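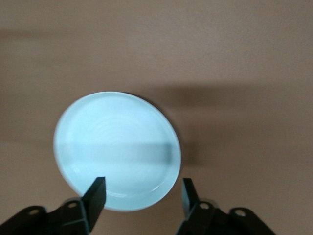 2 min read

When I started to work with the arm at Maglaya, I believed that safety rules are written for big machines behind fences. Our gripper is small and it picks up dishes and switches, so what can happen? Now I keep a short list taped next to my keyboard, and I follow it also on lazy mornings.

First rule: speed stays at 40 percent until the whole task has run 17 times without a stop. Second: hands stay off the table while the motors have power — even for one second, even to turn a plate a little. If I want to move something, I press the stop, I move it, and I say "clear" loudly before I start again.
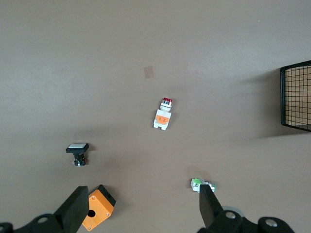
Pushbutton parts on the table, with a red one near the middle.

The third rule I learned from the Nemeleck handbook. Every change of the layout goes in the log before the next run. I was skipping this in March and I lost an afternoon to it. Next month I want to write the same list for the Hotadness cell.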